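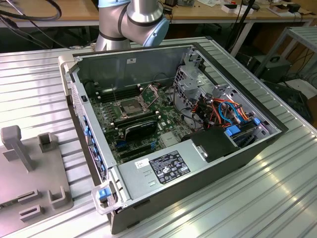
Unit 1078, side panel off, socket open.

OPEN-CASE INSPECTION – DESKTOP TOWERS
Site: Fistport bench room
Checked by: Elvira Chambi
Date: 19/03/2022

1. Case on its side, stable – OK
Ribbed top is fine for this. I still don't love metal on metal, and the Wellik mat we were promised in February hasn't shown up.

2. Side panel removed and stored – NOT CHECKED
The sheet says "stored safely." Safely where? There is no rack for panels. I won't tick a box for a place that doesn't exist.

3. Power cord unplugged at the wall – OK
Checked by hand at the outlet. Last time the form said yes and the cord said no.

4. CPU socket – COMMENT
Empty, frame up. Zostia's instructions allow this "for short periods" and never say how short. One dropped screw on those contacts and the board is scrap. Fit a cover or close the frame before anyone goes to lunch. 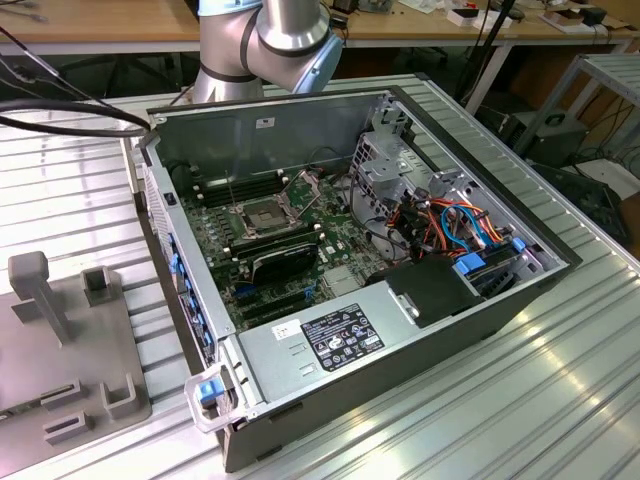
5. Cables inside the case – COMMENT
The bundle at the drive cage is tidy enough to pass. I would want it tied back before anybody works near the air shroud. The old sheet called this "excellent." It is a bunch of wires.

6. Shelf and floor nearby – FAIL
Tangled cables on the floor by the metal shelf. I wrote this up on the last two visits and got the same answer both times, that it would be sorted by the weekend. No weekend was specified.
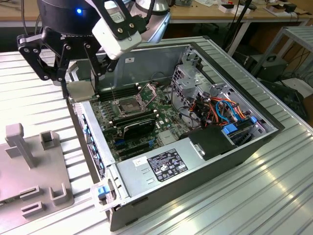

Anyone carrying a tower from that side has to look over the top of it to see their feet, and I don't accept "we all know it's there" as a control. Get a bin or a hook. Ticket 1651 stays open.

7. Power supply – OK WITH COMMENT

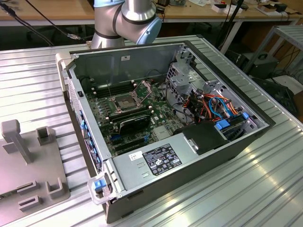 Cárdenas wants every supply logged by rating, and the log is mostly guesses copied from the year before. I'd throw it out and start over. The black label is right there on top of the unit with the panel off, so copy from that and skip the old list. Do not open the supply itself.

8. Sign-off – WITHHELD
Items 2 and 6 outstanding. Send me a photo of the clear floor, not an email about it.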